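Short Fiction | Near Futures
9/29/21
20 comments

The Drorkaneck Method

I'd better admit I never wanted the robot to win. I'd spent two winters on the Drorkaneck method, which is a grand name for a simple idea: let the robot do the same small job over and over, and each time hide from it one thing it thinks it knows. The weight one day, the size the next. Then see what it does with its hands when it has to guess. I had a bet on with the whole of the Hollis lab that it would get worse and stay worse, and there was a very good curry riding on it!

We called the robot Podurura, after a misprint on a delivery note (I still have the note, it's on my fridge). By January it had picked things up and put them in a bowl 1219 times, and I'd sat through every one with a flask and a cushion. You get odd, doing that. I started saying "mind out" to it. I started dreaming in grip pressures.

Flustska, who paid for the electricity, wanted a clean chart with a line going up. What I had was a line that went down, wobbled about, and then on the morning we hid the weight did something I didn't like the look of at all.

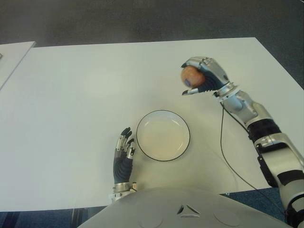 It was slowing down, said the voice from the doorway, and had I thought of that, or was I only marking whether the fruit got to the bowl? Because if it slowed down when it didn't know, then it knew that it didn't know, and surely that was my result.

I said I was only marking the bowl. There was a long silence and then the sound of somebody eating a biscuit.

So I went back through the lot, all night, with the heating off. On the easy runs it closed its fingers at the same speed every time, brisk as you like. On the hidden ones it took up to 100 times as long over the last little bit, a sort of creeping, feeling squeeze – exactly how I hold an egg when I've forgotten whether I boiled it.

I wrote that down as finding one. Then I rang the curry house and asked what they could do for a large party, and whether they took cards.

Shared 100 times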